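Rerville Workshop – Equipment Notebook
Entry: 2020-10-05
Subject: Nallow two-arm bench kit, on trial from Carbone

1. Setup and cloth handling

The kit is under review for the Zerkosdale site. The trial terms allow 20 working days, after which the unit is to be returned or purchased. Mounting followed the supplier's sheet, with one departure: the base bolts were tightened in 3 passes. The sheet is unclear on cable slack at the wrists and should be queried with Carbone.

Work on the checked cloth is carried out at low speed, both arms live. Colleagues are asked to log the grip setting with every run – the earlier sheets omit it. 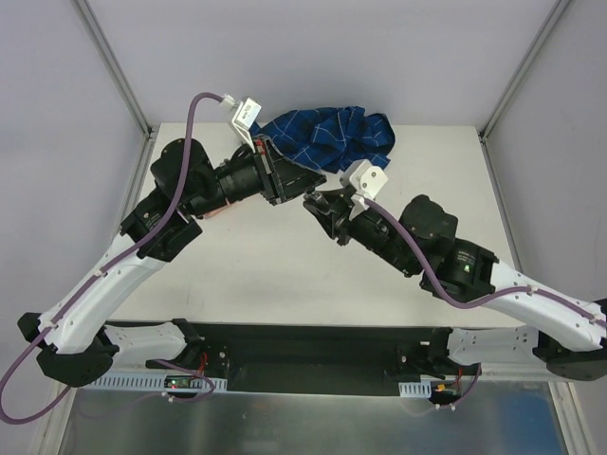

2. Small parts

Grip on small rounded parts is assessed separately from cloth. The fingers show pale wear along their edges. Carbone is to state whether replacement fingers are included in the service plan or charged per pair. The quotation lists 2 spare sets and gives no price for further ones.

Setting the grip width took over 3 hours, including reading time. The manual section on this point is poorly ordered and would need a local rewrite before general use. 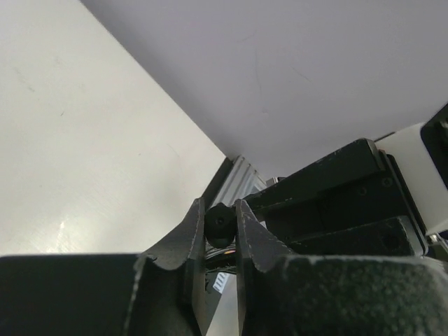
Small black part held between the finger tips.

3. Open items

Service response time, in writing. Finger price. Confirmation that the quotation stands until December.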